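Mending Night: Notes for My Talk at the Cismont Library

Melina Kouris, speaker's copy (large print version is in the blue folder)
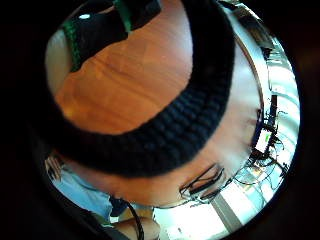

Start slow. Wait for the people at the back to find chairs. Say hello to the knitting circle, who have given up their usual evening for this, and thank Noemi Sartori for the invitation and for the lemon cake.

Opening

Good evening, everybody. I'm going to talk for a while about mending wool, and then we'll get the needles out and you can all show me how much better at it you are than I am. I learned from my grandmother, who darned socks with the radio on and her shoes off, and who would not let me touch her good needle until I was ten. I still have that needle. I've brought it tonight, and I'm afraid I'm as bad as she was, so please use the ones in the tin!

(Pause here. Hold up the needle. It's too small for anyone past the second row to see, but hold it up anyway.)

I want to begin with a sweater. Some of you know it, because I've worn it to this library every winter for 20 years. It's a gray fisherman's sweater and it came from a shop in Demchenko that sold rope, boots, lamp oil and, on one shelf by the door, sweaters. I paid more than I could afford. I wore it on the bus home with the tag still in the collar. Since then it has been through both elbows, one cuff, most of the hem, and a very bad evening with a candle. I once sat down and tried to list all the repairs, and I got to 182 before my tea went cold and I gave it up. I counted the tiny ones, mind you, the single stitches.

Where holes come from

Go through this part gently, people do get embarrassed about moths.

Most of what I see falls into a couple of families. There's wear, which is elbows, heels, cuffs and the place under the arm where a bag strap rubs. Then there are snags, from door latches and cats and rings. And then moths, and I'd like to say to anybody who has them that it has no bearing on how you keep your house. My sister irons her dish towels and she had them all through the hall closet one August.

It's the young ones, the grubs, that do the eating. They like wool that has been worn and put away with a little skin and soup on it. So wash things before you store them. Wash them even if you only wore them the once, to a wedding, and sat very still. If you find something chewed, bag it up and put it in the freezer for a good couple of weeks, then wash it, and have a look at everything that was folded next to it. Cedar smells lovely and I keep some in my drawers, but I wouldn't trust it with anything I loved.

(If someone asks about the Wuvik traps: I've used them, they catch the males, they tell you that you have a problem. They don't fix it.)

Choosing your yarn

This is where I go on too long, so Noemi has promised to cough.

You want a yarn a touch thinner than the one in the garment. People nearly always reach for something thicker, thinking it'll be stronger, and then they get a lump in the heel of the sock that feels like a pea. For socks I like a bit of nylon in with the wool. For a soft sweater, use something soft. If the piece is old and felted, take your mending yarn and wash it in warm water first so it has done its shrinking before you put it in.

As for color, well. There are two schools, and I've belonged to both. For a long time I matched everything as closely as I could, and I would carry a sleeve into the yarn store and stand at the window with it like somebody looking at diamonds. Nowadays I mostly don't bother. I have a mustard elbow and a red elbow and they make me happy when I'm washing up. But if it's your husband's funeral suit vest, match it, and do it in daylight. Black is the hardest of all. There are warm blacks and blue blacks and blacks that are really brown, and under a lamp you'll swear they're the same.

Primo Pagano, who ran the yarn counter at Clirkance for most of my life, used to pull a strand off the ball and lay it right across the knitting for you, then turn his back so you could make up your own mind. I thought that was such good manners.

The darn itself

(Switch to the big loom sample. Don't start stitching until the lamp is moved, last time I stood in my own light for the whole demonstration.)

Put something firm and round under the hole. A darning mushroom is nice, but a light bulb works, and so does an orange, and I've used a jar lid on a train. Don't stretch the fabric over it. Let it lie.

Begin well out from the hole, in the good knitting, a good half inch at least. Run your needle up and down in little stitches, and at the end of every row leave a tiny loop before you turn. That loop looks untidy and you'll want to pull it flat. Leave it be! The wool will shrink in the wash and take up the slack, and if there's no slack to take, your darn will pucker like a drawstring bag.

Once your threads run all the way across the hole, turn and weave the other way, over and under, then under and over. Push the rows together with the tip of the needle as you go. I say it under my breath, over, under, over, under, and my grandson thinks I'm praying.

Don't tie knots. Weave the tail in along the back for an inch or so and snip it. A knot in a sock will find your toe.

For ribbed cuffs, it's a different business, and I'd ask you to come and see me at the table, because it's much easier to show than tell. What you're doing there is following the path of the old stitches, so the cuff can still stretch over your hand. A woven darn in a cuff is strong but it goes stiff as a board.

When to stop

I get asked this every time. Dušan Tomić brought me a scarf last winter that was, I think, more hole than scarf. His mother made it. We sat and looked at it together and decided to save one end of it, and that end is now a very nice square on the back of his armchair. I was prouder of that than of anything I did all year.

So if a thing is too far gone, cut out the good part. Keep the buttons. Unravel what you can and wind it up, and you'll have mending yarn that has already done all its fading.

Before we move to the tables

Remind them: there are 5 tins of needles, so please share. Scissors are on ribbons, and they are on ribbons for a reason, Kadir.

Kadir Duman will be at the far table for anyone who wants to learn patching. He is very patient with beginners and much less patient with people who use superglue.

We have the room until nine. Cake is by the radiator. If you've brought something and you're shy about the state of it, bring it to me first and we'll have a look at it together.

(Ask who has brought socks. There are always socks. Start with them.)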